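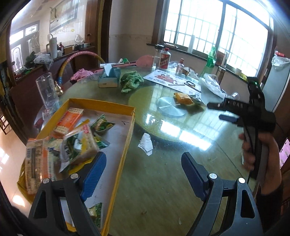

Two grippers over the round table, with the snack tray in reach.

Hostberg Robotics Club, Project Gallery: Clearing the Table

Welcome to the gallery of our table project. We are a student club, and in this term our task was to teach a small robot arm to sort things which people leave on a table after they eat. Before the arm can learn, it needs many examples made by human hands. For this reason we work with hand-held grippers, one for each hand, and we do the same movements again and again. The project has the name Wulodow inside the club. It was the name of our first team in the spring competition, and we kept it.

We chose snack packages because they are difficult. A cup or a box has always the same shape, but a package changes every time when you touch it. It is also light, so it slides away if the fingers come too fast. The glass table makes the task harder again, as it reflects the windows and the computer must learn which package is the real one.

The grippers

Each gripper has two fingers with blue pads on the inner side. The pads are the third version that we tried. With the first version the wrappers slipped out, and the second version was too thick to go under a flat packet. The pistol handle was the wish of the younger members, who became tired after 20 minutes with the old straight handle. Now one person can work for a full session with only short breaks.

We learned to open the fingers wide before going down. If they are opened late, they push the packet away, and the example must be thrown out. We also learned to speak together before each start, so that the left hand and the right hand know who goes first.

Crackers, wrappers and a yellow packet

In this part of the work the packages lie directly on the glass, in no special order. The team decides on one item, one gripper holds and the other one lifts. Crinkled wrappers are the least favorite of everybody. The long cracker packs are more pleasant, but they should be taken in the middle, or one end hangs down and touches the neighbor.

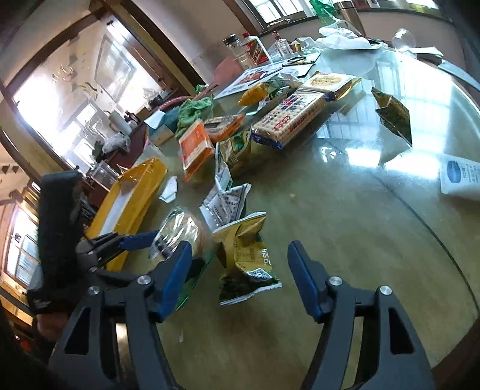 What we have until now

In September we had only 26 good examples. Today we have 700, and 130 of them are with two grippers at the same time. We keep a notebook with every failed try too, and we read it before each new session. The most common note is "too fast." The second most common is "wrong packet."

The sorting program of the club is called Tovo. It can already tell a full packet from an empty wrapper when the light is soft. In the strong light of the afternoon it still makes mistakes, and we will work on this after the holidays.

Next steps

Our team of 7 will take part in the student competition at the Cordero school hall. The table there is covered with a cloth, so we must make new examples on this kind of surface. New members are welcome, also without experience. Please come at 4 p.m. and bring empty wrappers if you have some at home.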